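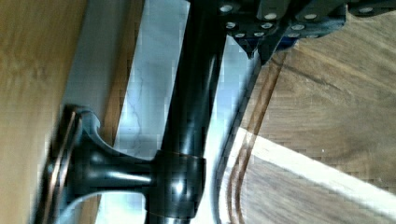

A reader of the previous edition wrote to us that her curtain rail came down after one winter, and that the guide had never told her to check the wall first. She was right, and section 4 is now written again from the beginning.

Home Guides Curtains and rails Spare parts Contact
Reading time: 4 minutes

4. Fixing the Plilex rail to the wall

Before you start, find out what your wall is made of. Knock on it with your knuckle. A hollow sound means plasterboard, and the plugs in the bag are not suitable for it. Kirnden sells the hollow-wall plugs separately.

1. Measure the width of the window and add 38 cm, so the curtain can hang clear of the glass when it is open.

2. Mark the height of the first bracket with a pencil. Use a spirit level to carry this mark to the other side. Do not measure up from the floor, as in old houses the floor is seldom straight.

3. Drill the holes and push in the plugs until they are level with the wall.

4. Screw each bracket by hand until it is firm. Leave the small locking screw open.

5. Lay the rail in the brackets, put on the rings, then close the locking screws.

Note: One ring must stay outside the last bracket on each side — it holds the edge of the curtain in place.

Note: If the brackets stand more than 700 mm apart and the curtain is lined, add a middle bracket.

CAUTION: Before drilling, check for cables and pipes. They often run straight up from a socket or a switch.

CAUTION: Never hang wet curtains on the rail. A lined pair can weigh some 3000 g when dry, and much more after washing.

For bay windows, continue with section 5.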